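Data Quality Technician (hand-held grippers), Tandgate site
Barnus – full time, day shift

Barnus records people doing everyday tasks with hand-held grippers, and the recordings are used to train robot arms. In March we had to pull 244 sessions from the Corkora set. The jaw opening logged by the gripper had drifted away from the real jaw opening, and the fault went through our checks for weeks before a customer's arm started closing too early on thin items.

We traced it to a set screw inside the gripper body that worked loose with normal use. Of the sessions we pulled, 164 could be corrected afterward. The rest have to be recorded again.

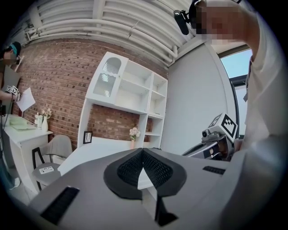 The screw has been replaced on every unit, but the checking process still needs an owner. You would work on the floor with the operators, usually two or more to a room, and you would have the authority to stop a session when a reading looks wrong.

What you will do:
Check jaw travel against a gauge block before and after each session
Inspect finger pads, marker cubes and cables, and swap worn parts
Write up faults the same day, including the ones that clear on their own
Re-record the lost Corkora sessions with the Donnelly team, roughly 7 a day
Help rewrite the pre-session checklist

What we need:
Two years in test, repair or calibration work of any kind
Comfort with small hand tools and a spreadsheet
Clear written English
Able to stand for most of a shift and wear a head-mounted camera when filling in for an operator

Experience with robots is useful but not required. We will train you on the grippers and the recording software. The job is 100 percent on site.

To apply, send a resume and a short account of a fault you found and how you tracked it down. One page is plenty. Interviews are held on Thursday afternoons at Tandgate and include a paid bench test – bring safety glasses if you have your own.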